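Panier grillagé mural Hurkow : mon avis après 2 mois

J'ai craqué en mai pour le petit panier blanc de chez Hurkow, à 3 euros en déstockage, et je l'ai accroché devant le papier peint à papillons (oui, le rose, celui que ma sœur trouve « chargé » !). Il me fallait un coin pour les bricoles qui traînent toujours quand je prépare mes sacs de friandises.

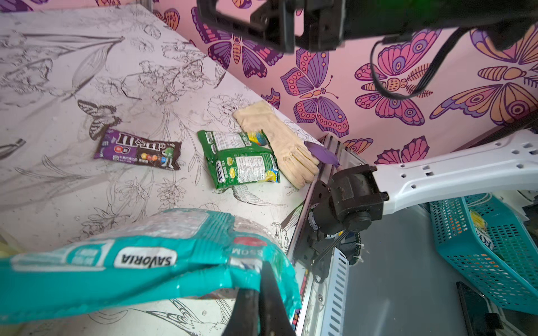
Côté fixation, rien à redire. Deux crochets, une barre, et hop, c'est en place. Je craignais que le fil blanc fasse un peu cuisine de camping, mais sur du rose ça passe très bien, je trouve même que ça calme le mur.

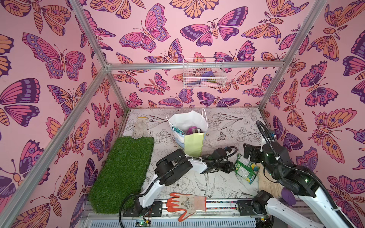
Par contre c'est petit, vraiment. Un truc violet, un truc rose tout en longueur, deux ou trois babioles et on a fait le tour – pour les sachets de bonbons, je reste fidèle au sac en papier à anses. J'avais lorgné le modèle Kovdale, plus profond, mais 80 euros pour du grillage, non merci.
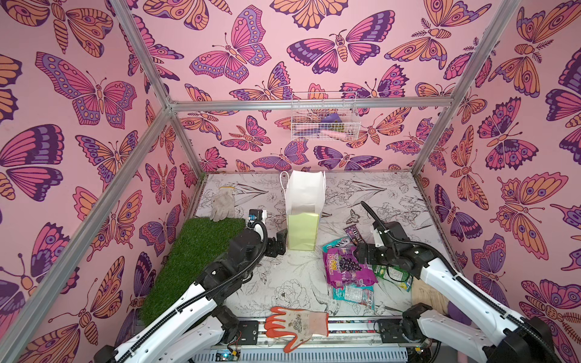 L'autre bémol, c'est la maille : tout ce qui est fin finit par passer au travers. J'ai perdu une barrette comme ça, retrouvée le soir même dans le gazon synthétique ! Et comme on voit tout ce qu'il y a dedans, mieux vaut aimer le désordre coloré. Moi j'aime bien, alors je garde, et j'en reprendrais volontiers un second pour l'entrée. 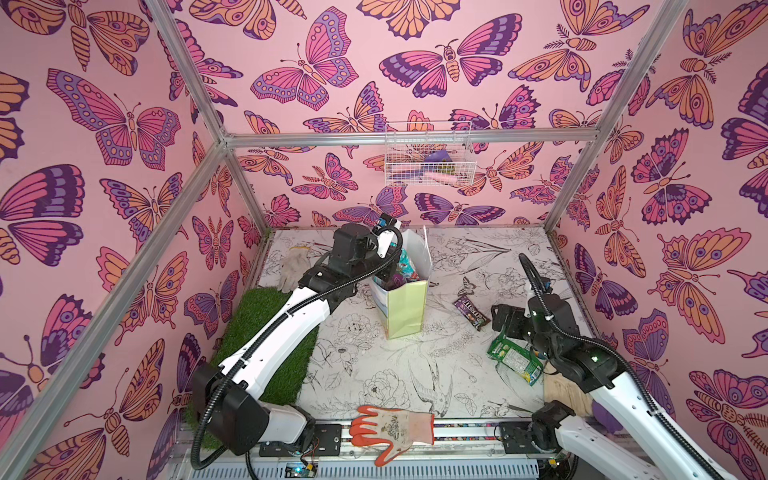
Nayeli Taipe : Même panier chez moi, et pour la maille j'ai glissé un bout de feutrine au fond, plus rien ne tombe. Par contre le blanc jaunit un peu près de la fenêtre, à surveiller.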